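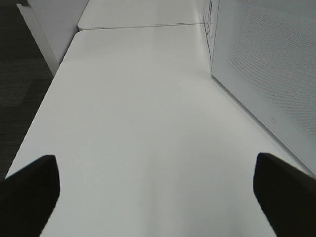

Preguntas frecuentes sobre el uso del comedor y la cocina común

Residencia Tesent - Servicio de Atención a Residentes

¿Quién puede utilizar la cocina común?
Todas las personas con contrato de alojamiento en vigor. Los visitantes pueden acceder acompañados por un residente, con un máximo de dos por persona, y deben abandonar el espacio antes del cierre.

¿Cuál es el horario?
La cocina abre a las 7:00 y cierra a las 24 horas, todos los días de la semana. Durante el mes de agosto el cierre se adelanta a las 22:00. El comedor contiguo permanece abierto toda la noche como sala de estudio, sin servicio de cocina.

¿Es necesario reservar?
No para el uso ordinario. Las comidas de grupo de más de ocho comensales requieren reserva previa en recepción, con dos días laborables de antelación. La reserva incluye una mesa del comedor y una placa de cocción; no otorga uso exclusivo de los demás aparatos.

¿Cómo se asignan las taquillas de alimentos?
Cada residente dispone de una taquilla en la despensa. Son 47 en total y se adjudican por orden de llegada. La llave se entrega junto con la de la habitación. En caso de pérdida se cobrará una reposición de 20 euros, que no es reembolsable.

¿Qué ocurre con los alimentos sin identificar en el frigorífico?
Los envases deben llevar nombre, número de habitación y fecha. El personal de limpieza revisa los frigoríficos cada viernes por la mañana y retira todo lo que carezca de etiqueta - también los productos sin abrir. Las etiquetas son gratuitas y pueden solicitarse en recepción.

¿Qué recipientes se admiten en el microondas?
Vidrio, cerámica y plásticos marcados como aptos. No se permiten bandejas de aluminio, cubiertos ni vajilla con borde metálico. Los platos deben cubrirse con una tapa apta. Al terminar, el usuario debe retirar los restos y limpiar el plato giratorio.

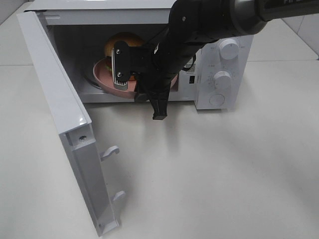

¿Puedo traer mis propios electrodomésticos?
Se autorizan hervidores y tostadoras en la cocina común, previa revisión del servicio técnico. En las habitaciones no se permite ningún aparato de cocción. La instalación eléctrica de cada toma doble admite 3000 vatios; el residente responderá de los daños derivados de una sobrecarga.

¿Cómo se comunica una avería?
Mediante el formulario Plurgate, accesible desde el área privada, o en recepción fuera del horario de oficina. Conviene indicar el aparato, la planta y la hora. Las averías de gas y agua se atienden de inmediato - en estos casos debe llamarse por teléfono.

¿Dónde se depositan los residuos?
En los contenedores del patio, separados por fracciones. El aceite usado se recoge en el bidón situado junto a la puerta de servicio.

¿A quién debo dirigir una reclamación?
A Bethel Asfaw, responsable de Atención a Residentes, por escrito y con indicación del número de habitación. El plazo de respuesta es de diez días laborables.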